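发件人：Oskari Lindqvist
收件人：Brosunbridge 杂务自动化讨论列表
时间：16:20
主题：Re: [杂务] 现在到底能交给机器的有哪些

Bontu，各位：

先回原信，原文引在下面，删掉了与本题无关的报价部分。

> Bontu Kahsay 写道：
>
> 五月的讨论里，大家把“能做”这个词用得太松。有人说机器能叠毛巾，意思是在固定光照下、给定尺寸的毛巾、由人先摊平一角；有人说机器能送件，意思是从仓库门口到楼门口，不含装卸。我这边要给 Skirkby 写一份任务清单，需要每一项都能回答同一个问题：把任务交出去以后，原来做这件事的人是否可以离开现场。
>
> 目前清单上的项目如下：
>
> 车间：给铣床上下料；清切屑；把周转箱从工位搬到暂存区；擦拭工装。
> 宿舍和公寓：叠毛巾和床单；收碗碟入洗碗机；地面清扫；倒垃圾。
> 室外：楼与楼之间送工件和换洗布草；室外铺装地面巡检。
>
> 我有三点疑问。
>
> 一、室外送件这一项，Nurumer 的资料上写的是“全程自主”。全程从哪里算到哪里？如果车停在楼门外，布草袋还要人来拎，那么对洗衣房来说省下的只是走路。
>
> 二、Miettinen 的夹爪在上下料时用的是定制托盘。托盘由谁来摆？如果摆托盘的时间和直接上料差不多，这一项就不该写成“已自动化”。
>
> 三、清扫。室内扫地机大家都用过，我不担心它扫不干净，我担心的是扫之前要有人把椅子、电线、鞋子收起来。这部分工时从来没有人记。
>
> 请按各自手头的记录回答，没有记录就写没有记录。宣传页不要转给我。
>
> Bontu

以下逐项答复。顺序按我手头记录的完整程度排，与原信不同。

先说室外送件。

Skirkby 现在有 2 台 Nurumer 轮式底盘，任务是把布草袋和小型工件箱从洗衣房送到对面楼。路线的主体是楼间广场，铺大块灰色混凝土板，停放的自行车和踏板车沿两边排开。行驶部分的难点不在中间。板面平整，伸缩缝对现在的轮径没有影响，过缝时货箱的加速度记录没有超过工件箱的允许值。难点在靠边停靠的那一段：车辆停放的边线每天都在变，一辆斜放的踏板车就足以让停靠点失效，底盘会在原地重新规划，规划不出来就呼叫远程值守。

我把“一次任务”定义为：从洗衣房的人把袋子放上底盘开始，到对面楼的人把袋子拿下来为止。中间任何一次人工介入都算介入，包括远程点一下“继续”。按这个口径，本期记录 47 次任务，其中 19 次有人工介入。介入的 19 次里，10 次发生在停靠阶段，其余分散在起步检查、门禁等待和货箱盖没有扣好这几类。没有一次是因为碰撞，也没有一次丢件。

这个数字可以有两种读法。供应方的读法是行驶里程中绝大部分无人干预，这句话没有错。Bontu 的读法是洗衣房的人能不能走开，按这个读法，目前不能，因为介入发生的时刻无法预知，值守的人必须保持在线。远程值守可以由一个人照看两台底盘，但这个人不能同时去干别的需要双手的活。

天气单独说一句。阴天对视觉定位影响很小，均匀的云层反而省掉了阴影造成的误检。麻烦的是低角度的直射光和雨后的反光，板面积水时地面分割会把亮斑当成障碍物，底盘减速，有时停住。这一类目前靠降低该类检测的权重来处理，Da-eun Chae 不赞成，她认为应当换传感器配置，她的意见在列表上已经发过，我不重复。

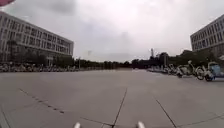
一台机器把布草袋送过广场，能不能算它替人做完了送布草这件家务？

只能算做完了其中的搬运段。装袋、放上底盘、取下、送进布草间上架，目前都由人完成。清单上建议把这一项拆成“室内装载”“室外行驶”“停靠交接”“室内卸载上架”四行，只有“室外行驶”可以填“机器完成，需远程值守”，“停靠交接”填“机器尝试，人兜底”，另外两行填“人工”。拆开以后每一行的工时才有地方可记。

再说车间上下料。

Miettinen 的夹爪装在固定臂上，服务一台铣床。Bontu 问托盘由谁摆，答案是操作工摆，在换班前后集中摆。摆托盘的单件时间确实比直接上料短，差别主要来自不用等机床：直接上料时，人要守着加工周期，摆托盘可以一口气摆完。因此这一项节省的是等待，动作本身没有少。对一个同时看几台机床的操作工，这种节省有意义；对一个只看一台机床的操作工，省下的时间没有去处。

失败的形式也要写清楚。毛坯尺寸在公差内时抓取稳定。出问题的是带毛刺的棒料和沾了切削液的薄板。前者在托盘里放不平，后者会两张粘在一起被同时夹起。夹爪能从开口宽度判断出夹了两张，它会放回去再试，第二次仍然是两张就停机报警。没有第三种处理办法。人遇到同样情况会用拇指搓开，整个动作不会占用意识。把“搓开”加进机器的动作库，Ilse Kuipers 做过一轮试验，薄板边缘有划伤，质检没有放行，目前搁置。

清切屑这一项请从“可自动化”里移出。高压冲洗加螺旋排屑器能处理大部分碎屑，这些是机床自带的功能，几十年前就有，算不到机器人头上。剩下的是缠在刀柄和夹具上的长条切屑，需要看、拨、扯，有时要剪。我没有见过能稳定完成这一步的设备，也没有记录。

周转箱搬运我没有异议。箱子规格统一，地面画线，两端有辊道，机器做得比人稳。这是清单里唯一一项我愿意写“人可以离开”的。前提是箱子不超高。有人喜欢把长件斜插在箱里，伸出来一截，底盘的上部检测会拒绝进辊道。管理上要求不许斜插，比改机器便宜。

擦拭工装：没有记录。

下面是公寓部分。这部分的数据由 Nelli Leinonen 整理，我只做转述，有出入以她的原始表为准。

叠毛巾。双臂台面设备，毛巾从筐里一条一条抓。能叠，形状也合格，速度比人慢很多。慢在找角：毛巾团在筐里，机器要提起来、转、看、再换手，找到两个相邻的角以后，后面的折叠动作反倒很快。Nelli 的判断是，如果毛巾在夜间叠，没有人等着用，慢不是问题；问题是夜间出错没有人处理，一条毛巾卡在台面边上，后面整筐都停。她建议的指标是“无人时段内平均能连续叠完多少条”，取代现在大家爱引用的单条最快时间。我同意。

床单做不了。台面不够大，双臂臂展也不够，布料一旦垂到地上，估计的形状就不再可靠。大型洗衣厂里有专门的展布和折叠设备，由人把两个角送进夹子，机器完成其余部分。那种设备很成熟，但占地和用电都超出公寓洗衣房的条件。写清单时请不要拿它来证明“叠床单已解决”。

碗碟入洗碗机。硬质、干净轮廓的盘子可以。玻璃杯的识别比从前好，透明物体仍然是误差最大的类别。真正拖慢进度的是残渣：机器要先判断盘里的东西是食物还是印花，再决定倒不倒，往哪里倒。现在的做法是人先刮盘，机器再装架。刮盘加装架本来就是连续动作，拆成两段以后，人这一段并没有缩短多少。另外，机器对洗碗机内部的布局有假设，换一个品牌的碗架就要重新示教。

室内地面清扫。Bontu 的疑问成立。公寓公共走廊没有杂物，清扫可以放手，人只需要倒尘盒和清滚刷上的头发。住户房间里就是另一回事，收拾地面的时间由住户承担，记录上看不见。我建议在表里加一列“前置整理”，由谁做、做多久都要填，填不出来的写空白，不要写零。

倒垃圾。没有人做完整流程。袋口扎紧、从桶里提出来、不划破、过两道门、开箱盖、投进去，每一步单独都有演示，连起来没有。我在列表上问过两次，没有收到可以引用的记录。

室外铺装地面巡检，这一项我认为被低估了。底盘在送件途中本来就要看地面，顺带记录板缝张开、局部沉降和污渍，不增加行驶时间。现在的输出是带位置的图像，由人来判读。判读的人坐在室内，走路这一段确实省掉了。缺点有两个：广角镜头边缘畸变大，靠近两侧停车带的板缝宽度不能直接从图上量，校正以后也只够分级，不够出尺寸；停放车辆下面的地面看不到，那一部分还得人去看。所以清单上可以写“机器采集，人判读，停车带另行人工巡检”。

关于停车带，再补充一点。有人提议把停靠点画上黄线，禁止停车。我个人赞成试，但请注意，画线以后介入率下降，功劳应记在黄线名下。换一个没有黄线的院子，数字会回到原处。给 Skirkby 的文件里应当把场地条件和机器能力分两栏写，否则下一个场地照抄过去一定对不上。

门禁也是同样的道理。现在是底盘到门口后等人刷卡，或者由值守远程开门。接口文档已经有，门禁系统那边不愿意给移动设备单独的权限，理由是底盘身后可能跟进来人。这个理由我找不到可以反驳的地方。机器不会回头看一眼再决定要不要把门带上，除非专门为它做这个功能，做了以后还要规定它看到有人时该怎么办。

回到原信的判据：原来做这件事的人能否离开现场。按上面的记录，我给出的填法是：

周转箱搬运：能离开，箱内不得有超高件。
走廊清扫：能离开，尘盒和滚刷由人定期处理。
室外行驶：能离开现场，不能离开值守。
停靠交接：不能。
铣床上下料：托盘摆满到用空之间能离开，粘片报警时须返回。
叠毛巾：能短时离开，连续时长待 Nelli 的数据。
碗碟装架：不能，刮盘由人做。
地面巡检：采集时能离开，判读不能省。
清切屑、叠床单、倒垃圾：人工。
擦拭工装：没有记录。

这里面没有一项是单靠换一个更大的模型就能改变填法的。停靠交接差的是对停车边线的预判和一个能把袋子推出去的机构；粘片差的是手指末端的触觉和不划伤表面的分离动作；毛巾差的是出错以后自己收拾局面的能力。最后这一条在各项里都出现，我认为应当单独立项来测：故意制造一次常见的小故障，看机器能否不叫人而恢复到可继续的状态。现有的评测大多从摆好的初始状态开始，到第一次失败为止，恰好把这一段漏掉。

具体测法我有一个草稿，按任务列出故障：毛巾滑落台面边缘，薄板两张同抓，货箱盖没有扣住，停靠点被一辆踏板车占住，盘子在碗架里歪倒。每种故障由人布置，布置的位置事先写定，不看机器表现临时调整。记录三样东西：是否察觉，是否恢复，恢复过程中有没有造成新的问题。时间也记，但不作为主要指标。Ilse 如果还有薄板试验的剩料，请留一些，带划伤的也要，分离动作的初调用不着好料。

另有几件小事：

远程值守的日志请把“查看”和“操作”分开。现在点开画面看一眼也算一条，和真正的介入混在一起。本信里的介入次数是我手工剔除“查看”以后的结果，下期不想再手工做一遍。

货箱盖的扣具建议换成带到位信号的。现在底盘不知道盖子扣没扣，起步检查靠相机看缝，缝里夹着布草袋的抽绳时判断经常出错。

Da-eun 要的雨后数据我已经放到列表的共享目录，文件名按时段编，没有标注。标注规则等她定了再说，积水亮斑和浅色污渍要不要分成两类，我没有倾向。

Nurumer 的固件更新请先不要装到两台上。留一台旧版本对照，至少跑完下一期。

Bontu，清单如果要在定稿前再过一遍，请把拆行以后的版本发到列表，直接在表里改，不必再写信引用。价格那一部分我没有意见，也没有数据。

Oskari Lindqvist

--
Brosunbridge 杂务自动化讨论列表
回复本信将发送给全体订阅者。退订请在主题中写“退订”，正文留空。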